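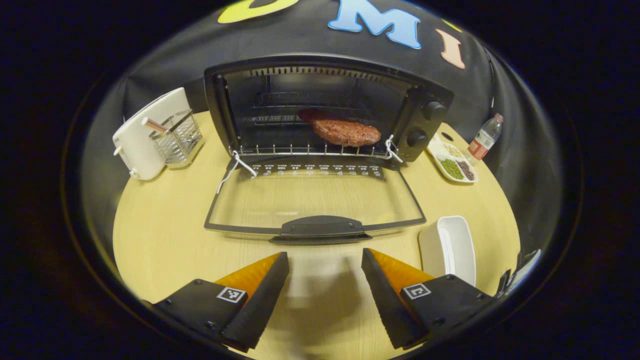
Gripper fingers, oven door down, patty on the rack.

Print this page | E-mail this page

The Robot Who Would Not Take No for an Answer

Let's start with the worst part. One morning in February, a robot called Aidoo tried to close the door of a toaster oven and pushed the whole oven off the back of a bench. The oven landed on the floor. So did a burger patty. The robot then carried on closing the door of an oven that was no longer there, and did it very neatly.

No people were hurt. The patty was not so lucky.

Aidoo lives at the Stollora kitchen lab in Ternberg. It is one arm bolted to a bench, with two fingers on the end, and its job is to learn the sorts of things your mum or dad keeps asking you to do. Fetch the cup. Put the beans away. Shut the door, were you born in a tent?

How do you teach a robot to shut a door?

You could write out instructions. "Move your hand forward thirty-one centimetres. Lift it a bit. Push." This works beautifully until somebody bumps the oven, and then the robot shuts a door made of air.

So the people at Stollora do it another way. A person holds a gripper in their hand, a lot like the one the robot has, and does the job with it. A camera on the gripper records everything. Then they do it again. Then again, until they are thoroughly sick of toaster ovens. The recordings go into a computer, which hunts for patterns: when the door looks like this, the hand goes there.

The squares on the fingers have a use too. They look like tiny crossword puzzles that somebody gave up on, but a computer can spot them easily in a picture and work out how far apart the fingers are. The soft orange pads help the fingers hold things. Bare metal fingers are very good at holding a grape for a very short time.

For the door-closing job, Aidoo's computer studied 1087 recordings. You would think that was plenty.

What went wrong first

In nearly all of those recordings, the oven door began wide open, folded right down flat. In only 33 of them did it begin halfway. People are tidy when they know they are being recorded. They open the door properly, do the job and close it properly.

On the morning of the crash the door was halfway up, with the rack poking out and jamming it. You or I would look at that, say "oh, the rack's stuck", and push the rack in. Aidoo had hardly ever seen a door like that. It picked the thing it knew best, which was to push.

The door didn't move. Aidoo pushed harder. If you have a little brother you will have seen this done with drawers.

What went wrong second

A robot that pushes too hard is supposed to stop. Aidoo has a sensor in its wrist that feels how hard it is pushing, and a rule that says: if the push goes over 31 newtons, stop moving and wait for a human.

A newton is how we measure pushes and pulls. If you hold a small apple in your hand, it presses down with a force close to one newton. So 31 newtons is a decent bag of apples.

The sensor was working. The rule was fine as well. The trouble was how often the robot looked. Somebody had changed a setting so that the computer checked the wrist sensor only 2 times a second, to save it some effort during a different test. Then everybody forgot to change it back.

Half a second doesn't sound like much. Try this: ask a friend to slide a book slowly towards the edge of a table while you keep your eyes shut, and open them only when you clap. Clap slowly and you will be late. (Choose a book you don't mind dropping. Not a library one.)

When Aidoo finally looked, the push was far over the limit and the oven was already leaving. The stop rule had nothing to complain about any more, as an oven in mid-air doesn't push back. So the robot decided all was well and went on with the job.

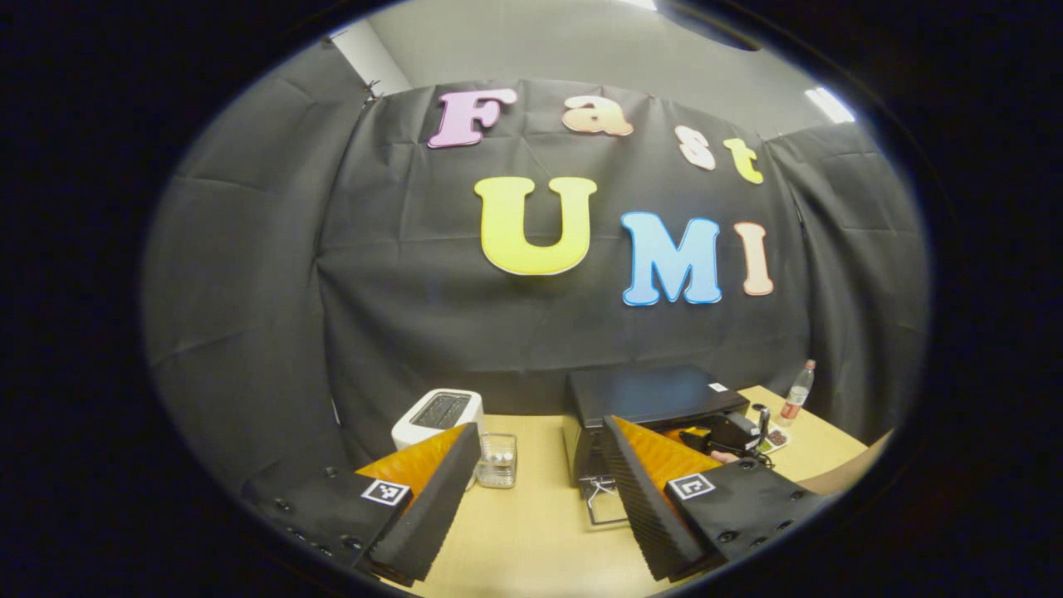

What is an emergency stop?
An emergency stop is a button that makes a robot stop moving straight away when a person presses it. It is usually big and red, and it should be close enough to reach quickly.

The investigation

When something goes wrong with a machine, good engineers don't begin by shouting at it, though a few have been known to mutter. They go and read the log. The log is a list the robot keeps of everything it sensed and everything it did. It makes dull reading, mostly, like a diary kept by a stapler.

Bakari Barasa had the job of reading this one. He found the slow sensor setting after lunch. He had spent the whole time before lunch suspecting a bolt.

"I was very sure about the bolt," he says. "The bolt was perfect. I owe it an apology."

He also found the lopsided recordings, and that bothered him more. A wrong setting can be fixed by typing one number. A robot that has only seen tidy kitchens will be surprised by every real kitchen it ever meets, including, I would guess, yours.

What they changed

The wrist sensor is now checked hundreds of times a second, and if anybody slows it down the arm refuses to move at all. It just sits there with an error message until the setting is put back. This has already annoyed several people, and Bakari says that shows it is working.

The oven is held down with clamps during tests. It took a crash for anyone to think of this, so don't feel too bad about the time you left your drink bottle on the edge of the trampoline.

There is a new rule for Aidoo as well. If it pushes on something and the thing hasn't moved the way it expected, it has to back off and look again before it has another go. It is allowed to ask for help. It asks for help quite a lot.

And there are new recordings, messy ones this time. Racks sticking out, doors at silly angles, plates and bottles left wherever they ended up. The people holding the grippers were told to stop being so tidy, and most of them got the hang of it within the hour.

If you ever visit a robot

Labs and science centres sometimes let visitors in to see arms like this one. A robot that is standing still might be switched off, or it might be thinking, or it might be waiting for its next instruction, and from the outside those look exactly the same. So stay behind the line on the floor. Don't reach across the bench, even if there's something good on the plate. Tie back long hair and tuck in anything that dangles. Ask where the emergency stop is before the robot starts moving, and don't press it just to see what happens. (What happens is that everyone turns around and looks at you.)

Words to know

Gripper: the part of a robot that grabs things.
Sensor: a part that measures something, such as light, heat or a push.
Newton: the unit we use for measuring force.
Log: a robot's record of what it sensed and did.
Greritz: the name of the computer program that runs Aidoo's arm. It has been updated since the oven business. The oven still works, but one of its feet is bent and it leans a little to the left.

Print this page | E-mail this page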